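Dovgate Sky Notes: The Year-End Count

The Geminids came and went, the clouds over Dovgate stayed put, and the society's observing log for the peak night reads, in full, "No." It was underlined twice. So this item is going to be about variable stars, which have the decency to be up there again the following week.

Regular readers will know that our variable star group has been following a short list of red giants since before most of us owned a decent coat. The idea is simple enough. You look at a star, compare it with two neighbors whose brightness is known, write down a number, and go indoors. Do that for enough years and you get a light curve. Do it for one night and you get a cold.

This year the group sent in 876 estimates, our best total so far. A suspicious share of those came from the spring, when there was little else to do in the evening and the neighbors had stopped asking what we were up to in the driveway. Of the total, 306 were made with plain binoculars, no mount, no camera, no app. I mention this because every January we get messages from people who have been given binoculars and believe they need to buy a telescope before they can do anything useful. You don't. Sit in a lawn chair, brace your elbows, and pick something bright enough to find without swearing.

The Jinden telescope had a mixed year. The new drive works well, provided you are pointing anywhere except the southwest, where it makes a noise like a coffee grinder and loses the target. We've been promised a replacement gear. We were also promised it in November. Members with bookings for the Jinden should go ahead as planned and be philosophical about Orion after midnight.

Our friends at the Vekstead club have asked if we would like to run a joint program on Mira this coming season. We would. Mira swings from easily visible to hopelessly faint and back in about eleven months, so it's a good first star for anyone who likes to see something happen. Vekstead will take the early evenings and we get the late ones, an arrangement that was apparently settled while I was out of the room making tea. Charts will go out with the next mailing. Please use the comparison stars on the chart and resist the urge to improve on them. We had 3 members last year working from 3 different charts, and the result looked like a seismograph.

A word on writing things down. An estimate needs the star, the date, the time, the magnitude, and the comparison stars you used. "Brighter than I expected" is a feeling. Time should be in Universal Time, and yes, that means the date changes while you are still standing there. If in doubt, write local time, say so clearly, and let somebody warmer do the subtraction.

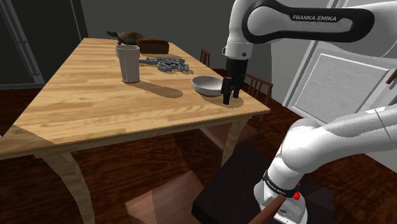 The Tveit archive is the other piece of news. Over 3000 old estimates, kept on index cards in what I can only describe as a shoebox with ambitions, are being typed into a spreadsheet. The early ones are in beautiful handwriting. The later ones were evidently made in mittens. If you can spare an evening a week and can tell a seven from a one, we will send you a batch of scans and our thanks. Anything you can't read should be left blank and flagged. Please don't guess, even if you are sure the star would have wanted it that way.

Estimates for this year's report need to reach us by 31 December 2020. Anything later will go into next year's total, where it will be perfectly happy. Send them by email in the usual format, or on paper if you must, through the slot in the observatory door. The lower slot, please. The upper one goes into the wall.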